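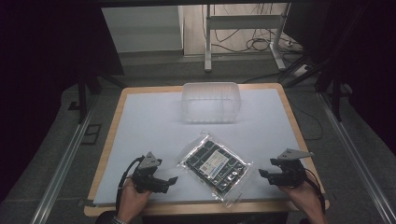 Home | Notebook | Parts | Contact
2 min read

October, 4:40 pm. Bagged board task, pick up and into the tub.

Right gripper dropping out again. Jaws stop following the trigger, width reading freezes at 60, then jumps when it comes back. Left one fine all day. 494 episodes on the Bakos set so far, bad ones mixed in, not flagged. Logger wrote the frozen value like it was real. Thats the part I don't like.

Tried:
- swapped cable, right to left. Fault stayed on the right
- reseated connector at the handle, good for a while, then same
- Viktória dropped the rate to 80, no change
- wiggle test at the strain relief: dropout every time I bend it toward the wrist. So, connector on the gripper side, prob a cracked joint

Also, jaws closed hard when the signal came back. Caught Thaddeus on the knuckle, no skin broken. Told Priya, she wants it written up as a near miss. Right unit tagged out, do not use untill the board is resoldered.

To do: logger should throw an error on a stale reading, not repeat it. Rerun check script over everything in the Tradau folder. Ask Verna if the spare from Perell is calibrated??

Shiny bag still confuses tracking near the flap, seperate problem, later.

Contact: Myrtle Mercado, Nullum workshop | Back to top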